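Re: [dorley-travel] Virtual walk-throughs of the Heywood coast road

On April 26, 2023, the list moderator forwarded:

> Hi all,
>
> Good news for anybody planning the Heywood loop this year. Brarkura has put
> its street-level imagery online for the whole coast road, from the Dorley
> turnoff to the lighthouse at Uralden. You can click your way along every
> bend, look out over the water, and peek into the parking areas before you
> go. They say there are 1,158 viewpoints in all. I spent an evening on it
> and felt like I had already been there. With this kind of thing available
> I don't see why anyone would need a guidebook again, or even a scouting
> trip. Have a look and tell us what you think!

You asked what we think, so I'll tell you, and I'll try to keep it shorter than my note about the ferry.

I spent an evening on it too. I also drove that road in March, both directions, so I had something to compare it with. My view is that the imagery is fine for one or two narrow jobs and pretty poor for the job you're recommending it for.

Start with the 1,158 viewpoints. A viewpoint in this case is any spot where the car took a picture. I clicked through long stretches between Dorley and the first bridge where I was looking at the same hedge from slightly different distances. If you counted the places where a person would want to stop and get out, you would have a much smaller number, and most of those are already on the free county map they hand out at the gas station.

Then there's the weather. Every picture on the site has blue sky in it. I don't blame them for picking good days to drive, but people on this list plan trips from this stuff, and the Heywood coast is foggy a lot. When I went over the headland I could see the white line and the back of a camper van. The overlook everyone raves about was a gray wall. I waited in the lot for an hour, ate my sandwich, and left. None of that makes the place bad. I'd go again tomorrow. But somebody who has "already been there" on a laptop is going to feel cheated, and they'll come back here and complain that we oversold it.

I'd also like to know when the pictures were taken. The site doesn't say, at least nowhere I could find. The snack stand at the second beach shows up open, with a line of people in front. In March it was boarded up and the sign was gone. Maybe it's seasonal, maybe it closed for good. The gravel pullout south of the creek, which looks like a fine place to park, has a row of boulders across it now. If you planned your day on that pullout, you'd be turning around in somebody's driveway, as I did.

The Brarkura page itself didn't do much to win me over. There's a good deal of talk about the future of travel on it, and not one word on how often the road gets driven again. I wrote to the contact address asking for dates and got an automatic reply thanking me for my enthusiasm.

The other claim that bothers me is the one about guidebooks. My old Heywood guide is out of date as well, I'll grant you. It has the wrong phone number for the inn and it thinks the museum is free. But it tells me which beach you can't reach at high tide. It tells me that the path at Uralden is steeper coming back than it looks going down, and that the last fuel before the lighthouse is 60 miles from the next. You can stare at a picture of a beach as long as you like and it won't tell you about the tide.

Distances are another sore spot. On the screen you jump from one overlook to the next with a click, so the whole loop feels like an easy afternoon. It took me 6 hours with two stops, and I wasn't dawdling. There's a slow section behind the quarry where trucks pull out, and there is no passing for a good long while. Anyone with small kids or a bad back should split it over 2 days and sleep in Dorley.

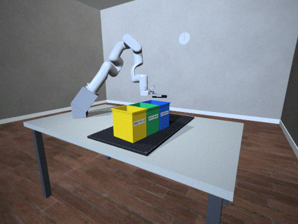 What I'd use it for

So I'm not just grumbling, a few uses where I think it does help.

Checking junctions. The Dorley turnoff is badly signed and comes up fast after the curve. Seeing it beforehand helped me, and I'd have missed it otherwise.

Judging road width. If you're towing, click through the part between the quarry and the headland. The shoulders are narrow, and that won't have changed.

Showing relatives who can't make the trip. My mother enjoyed it a lot. She grew up near there and spent most of the time looking for a barn.

What I wouldn't use it for

Parking, opening hours, trail conditions, or deciding whether a place is worth the drive. I'd be careful with that last one in particular. The waterfall looks like nothing in the pictures, a wet streak on a rock a long way off. Stand at the bottom of it and you can't hear the person next to you. The arch is the other way around. It looks huge on the site and then you get there and walk past it wondering where it is.

If someone on the list has driven the loop since I did, I'd be more interested in hearing from them than in clicking through any more hedges. Mainly I want to know three things. Is the creek pullout still blocked? Did the stand at the second beach reopen? And is the upper path at Uralden still closed at the gate, or have they put the detour back? There was a notice stapled to the post when I was there, but the rain had got to it and I could only make out the word "until."

One request for the moderator. Could we keep the site out of the "Before You Go" page in the list archive for now? New members read that page and take it as advice. If it does go in, please add a line saying that the pictures are undated and that the tide tables still have to be looked up separately. I'm willing to write that line.

I'll post my own notes from March once I've typed them up. They aren't pretty, and there are no blue skies in them, but the mileages are off my odometer and the parking spots are ones I parked in.

--
To leave dorley-travel, send a blank message with "unsubscribe" in the subject line.
Please trim quoted text when replying.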